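# Talar table-clearing set

Clips of people clearing and wiping tables after a meal or a bit of craft work. Collected by Lanying Duan between January and March, mostly in two home kitchens and the Wakel Street community hall.

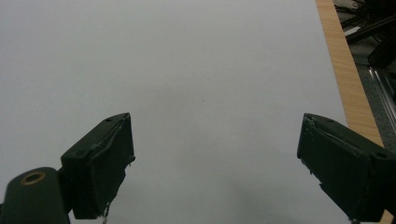
The set covers the whole job: stacking plates, folding the cloth or paper, wiping down, and putting things back in the cupboard. Colour and lighting vary a fair bit between the kitchens and the hall.

## Contents

- 1,483 clips, most under a minute
- 3 locations
- `labels.csv`, one row per clip
- `notes/`, free-text comments by location

We started with some 2,000 clips and dropped the ones with faces or mail in view.

## Labels

| Label | Meaning |
|---|---|
| `clear` | dishes or craft things being taken away |
| `wipe` | cloth or sponge on the surface |
| `fold` | tablecloth, paper or tea towel |
| `bare` | little or nothing left on the surface |

Crumbs and small specks don't count as items, so a surface with only those is still `bare`.

## Known problems

- 23 clips carry both `wipe` and `bare`. Use the first label.
- Hall clips have no sound.
- Grey and white tablecloths are both filed as `light`.

Corrections go to Lanying through the Nedora tracker.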